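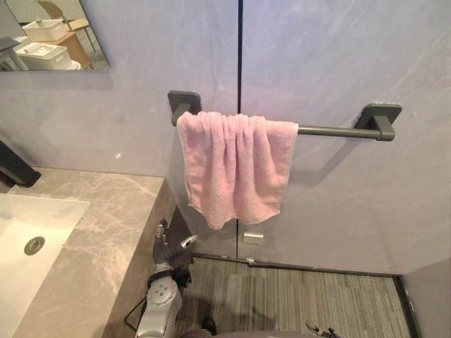
Teaching by demonstration (robotics)

Teaching by demonstration is the practice of getting a robot to do a job by having a person do it first, either by moving the robot's own arms or by steering them from a distance. It is used where writing the motions out in code would take longer than anyone is willing to pay for, a category that includes nearly all housework. The person is called the demonstrator, teacher or operator, depending on who is paying them. One complete run through a task is a demonstration or episode.

The same idea goes by learning from demonstration, programming by demonstration and imitation learning. The terms overlap a great deal, and people who insist on the differences tend to insist on different ones. Strictly speaking, imitation learning refers to what the software does with the recordings, and the other two cover the whole business, including the part where someone spends an afternoon picking up a toothbrush.

Contents
1 Teaching by hand
2 Teaching by remote control
3 Household tasks
4 Recording and labeling
5 Problems
6 The Dendbridge washroom set
7 See also

Teaching by hand

In kinesthetic teaching, also called lead-through, the operator takes hold of the robot and moves it. The motors are set so that the arm gives way under a light push while still carrying its own weight, and the joint positions are stored as the arm travels. Industrial painting robots were taught this way long before anybody expected them to learn anything; the arm simply played the recording back, including any hesitation by the painter.

The method needs little equipment and is easy to explain to a newcomer. Its main weakness is that the operator has two hands, and so do many of the robots. Guiding both arms at once is tiring, and guiding ten fingers as well is out of the question for most purposes. The teacher's own body also gets into the recordings. A model trained on camera images taken during lead-through may come to regard a human elbow as a normal part of making tea.

Teaching by remote control

In teleoperation the operator stands or sits apart from the robot and controls it through some other device. Common arrangements include:

Leader arms. A lighter copy of the robot's arm is moved by hand and the real one follows. Operators usually take to it quickly, and then complain about their shoulders.

Headset and hand controllers. The operator sees through the robot's cameras and moves the hands with a pair of controllers. It is cheap and portable, and hard on people who get seasick.

Motion-capture gloves or suits. Finger movements are measured and translated to the robot's hand. The translation, known as retargeting, has to deal with the fact that robot thumbs are rarely where human thumbs are.

Joystick or 3D mouse. Slow, exact, and mostly kept for single arms with simple grippers.

Operators get less sense of touch than they would like under any of these. Some leader arms push back when the robot meets resistance, but most setups leave the operator to judge grip by eye. An experienced operator learns to watch for a tube starting to bulge or a cloth beginning to slide.

Household tasks

Bathrooms and kitchens are popular places for demonstrations, partly for practical reasons and partly because a video of a robot near a sink is understood by everyone. The objects are small and familiar. They also cover a wide range of difficulty.

Towels are at the hard end. A folded towel on a bar has no fixed shape to memorize, its lower edge seldom hangs straight, and pulling one side changes the other. Teachers working with cloth are often told to pause after each grasp, so that the software has a clear view of what the fabric has decided to do.

Tubes and brushes are stiffer and more predictable, though they bring troubles of their own. A tube can be held in a good many ways, only a few of which leave the cap free. Mugs are considered easy until there is something in them.

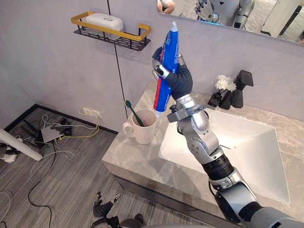
A humanoid robot holding a tube of toothpaste upright beside a bathroom sink.

Mirrors deserve a mention. A large mirror over a sink shows the robot a second robot, at a second sink, and a camera-based model has to learn that reaching for the other one's belongings is a waste of effort. Shiny basins and metal fittings cause milder versions of the same confusion. Covering the mirror makes for easier training and a robot that can work only in bathrooms with covered mirrors.

Recording and labeling

A typical episode holds camera images, joint positions, the commands sent by the operator and a short written description of the task. Keeping the streams lined up in time is dull work and causes a large share of the failures later blamed on the model.

Written descriptions vary more than their readers would wish. In one shared collection the act of putting a toothbrush in a mug is labeled "brush to cup," "store brush," "put away" and, on one occasion, "yes." Mistakes are handled according to local taste. Some groups throw out any run with a dropped object, while others keep runs in which the operator drops something and recovers it, on the grounds that the robot will certainly need to know.

Problems

The best-known problem is drift. A robot copying a person makes a small error, finds itself in a position the person never showed it, makes a larger error there, and so on until somebody presses the stop button. The usual remedy is to let the robot try, have the operator take over when it goes wrong, and add the corrections to the training data.

A second problem is that teachers disagree. If half of them reach around the left of a faucet and half around the right, a simple model may split the difference and hit the faucet. More recent methods are able to keep several ways of doing a thing apart, which has made house style less of a concern, although lead operators still tend to have one.

Fatigue is discussed less. Demonstrations recorded late in a session are often slower and sloppier, and the robot has no means of knowing that its teacher wanted lunch.

The Dendbridge washroom set

The Dendbridge washroom set is a collection of 898 teleoperated episodes, released in February 2025 by a group led by Mahnaz Zamani and Kedir Tekleab. It covers 8 tasks, recorded by five operators over 82 hours. The control software, Gitik, was written for warehouse work and for some time continued to refer to every object as a parcel.

Innes Drummond of the Golestani workshop objected in a published review that the towel episodes all began with the towel already hanging neatly, a condition he described as "not observed in my home." A supplement with crumpled starts was prepared by Marcelle Marchal. It is known as Florkska, for reasons the accompanying paper promises to explain in an appendix. The paper has no appendix.

See also

Behavior cloning
Cloth manipulation
Haptic feedback
Retargeting
Teleoperation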